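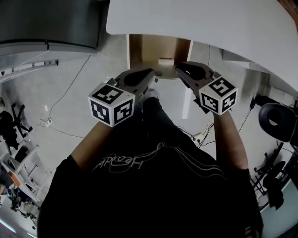
The Trerkuvport Busway is a bus corridor linking Hereck and Pokis by way of 16 stops. The operator calls it "rapid transit," although 6 of the stops have no separate lane and buses there wait in ordinary traffic.

Work began in January, two years behind the published plan. The city forecast 2,000 riders a day; its own count, dated 19 Mar 2019, found 1,341. Officials blamed detours near Pokis, but the detours had been lifted before the count was made.

Claims of shorter trips rest on a single timed run. No figures for the Hereck end have been released.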